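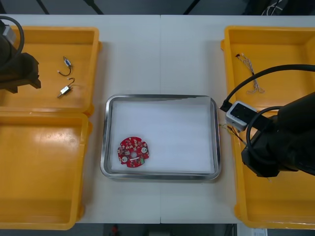 Girnlow Cell is the control and planning software we sell for two-arm assembly and kitting stations. It runs on one industrial PC next to the table, talks to both arms and all cameras, and gives the operator a single screen for setting up a job, running it and finding out why it stopped. Every job starts from a station layout, a drawn map of the places where parts can be picked up or put down. For a circuit board job that usually means a tray in the middle, lined with a white sheet so a red board stands out against it, and a pair of bins on each side, one pair per arm. You draw each region once on the overhead view and give it a name. After that, the name is all you use in the job script.

Release 3 is the current version. It replaces the separate Planner and Viewer packages, and existing license files keep working.

What the software does

Zone planning. Each arm is assigned its own bins, and the tray is shared. The planner reserves space in the shared region before an arm enters it, so the two arms can work at the same time until their paths would cross. The reservation volume includes the gripper, the wrist camera and a configurable allowance for cables. We recommend starting with a cable allowance of 40 mm and reducing it after you have watched a full cycle.

Part finding. The overhead camera gives a coarse position for the part. The wrist camera then refines it during the approach. Rigid parts such as boards and terminal blocks are matched by outline. Wired parts are handled differently: the detector looks for the body or the connector and ignores the wire, and the planner avoids closing the fingers across loose strands.

Close inspection

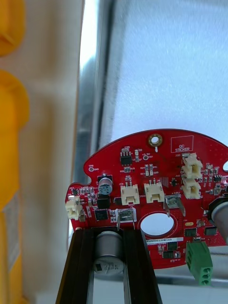

Many handling errors show up only at short range, so the wrist view has its own set of tools. You can mark a feature on a board as an anchor, for instance a mounting hole, a notch in the edge or a printed test point such as TP8, and the software will report the gripper position relative to it. Anchors on printed features need even lighting. Anchors on holes and notches are more tolerant, and we suggest using at least one of each. Text regions can be set up the same way. A serial number strip is read and written to the job log, and a blank sticker area can be checked for whether a label is present.

Cylindrical parts, including large electrolytic capacitors, have a dedicated grasp type. It limits closing force and stores the finger opening at contact, which lets you reject a part of the wrong diameter before it goes near the board.

Job scripting

Jobs are written in a short step language or built from blocks on the screen. Both forms are saved as the same text file, so they can be kept in version control. A step names a region, a part type and an arm, or leaves the arm open and lets the planner choose. Errors point to the line and show the last wrist image from each arm.

Logging and replay

Each cycle is recorded with joint positions, gripper opening and images from every camera, on one clock. The replay tool steps through them side by side. The log holds 3,000 cycles by default and then overwrites the oldest. Cycles that ended in a fault are kept until someone deletes them.

Requirements

Operating system: 64-bit Linux, real-time kernel supplied
Memory: 16 GB minimum, 32 GB if more than three cameras are used
Cameras: one overhead, one per wrist
Control rate: 50 Hz planning updates, with the servo loop on the arm controller
Arms: Brasance and Mac Carthaigh controllers, driver included

Drivers for other controllers can be quoted. Send us the interface manual with your request.

Licensing and support

One license covers one station with two arms. Simulation seats are free with any paid license and have no time limit. Updates are included for the first year. On-site setup in North America is handled by Fudora, who also stock the calibration plate (order code GC-91).

The grasp library and its documentation are maintained by Léonie Besnard. Requests for new part types go to her through the support form. Please attach the datasheet and two wrist images taken under your normal lighting.

The Release 3 manual and driver notes are in the download section. A license key is required to open them.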